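The desk at the end of the hall

The furniture restorer who runs Vurkham, a one-bench workshop in Ustville, does not use a desk at work. Her desk is at home, and she says she spent longer choosing it than she did choosing the house.

"I mend other people's tables all day," she says. "I wanted one I could put a cup down on without thinking about it."

It came from a clearance sale at Lambrakis, the old office supplier in Ovport, and she paid 181 pounds for it. The wood is a dark reddish brown and the top has a high shine. She had meant to take the gloss off in the first January and never did.

"A matt finish hides more. With this one you see every fingerprint. But I got used to the way it picks up the light, and by then I had other jobs on."

The lighting was added later. There is a warm lamp over the top and a blue strip at the right-hand side, which she leaves on most evenings. Customers are sometimes surprised, she says, as they expect someone in her trade to sit under a green shade. 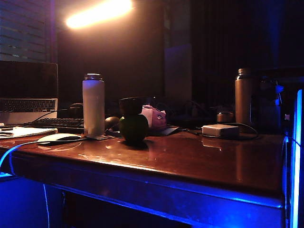 She does the accounts at the desk after seven, and the quoting, and most of the arguing with suppliers. The laptop stays on the left with a separate keyboard in front of it. She types badly on the built-in one. Paper and a pen are kept at the front corner for measurements.

"I still write sizes down by hand. If I type 400 when I mean 3000, I don't notice. If I write it, I do."

Asked whether the desk is ever clear, she says about twice a year, when she waxes it. Everything goes on the floor for an hour and then comes back, bottles included.

Drinks are the one thing she is strict about. She keeps to bottles with lids, and has done since a mug of tea went over and left a pale ring that took six evenings to get out.

"I charge people for that job. I didn't enjoy doing it for nothing."

She has been offered more than she paid for the desk, by a customer who came to collect a chair. She turned it down. The drawers stick in damp weather and she hasn't got round to those either.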